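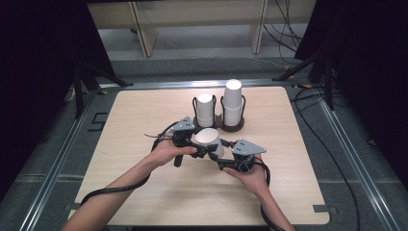
The stack on the right always wins

I have a thing about paper cups. My own coffee corner in Cliteldale went years without a proper home for them, so they lived in their torn plastic sleeve next to the sugar, rolling off the counter whenever I opened the drawer underneath. Then I bought a two-slot holder, dark brown with black wire loops, and I can't tell you how much happier my mornings got (my family can, and does).

Upside down is the only way to store them, by the way. Dust stays out, and the stack sits nice and steady on its rims. One slot ends up with a tall stack and the other with a single lonely cup, at my place and apparently everywhere else, so I've given up trying to even them out!

I do buy too many. The Jurwood warehouse store sells plain white ones in boxes of 500, and I split a box with the neighbors every September. Keep 12 out and put the rest in a closet, that's my advice. And go for a pale wood table if you have the choice, with nothing else on it. White cups look so crisp against that light grain, even one that's tipped over on its side.

Next month I'm tackling lids. I own four sizes and not one of them fits.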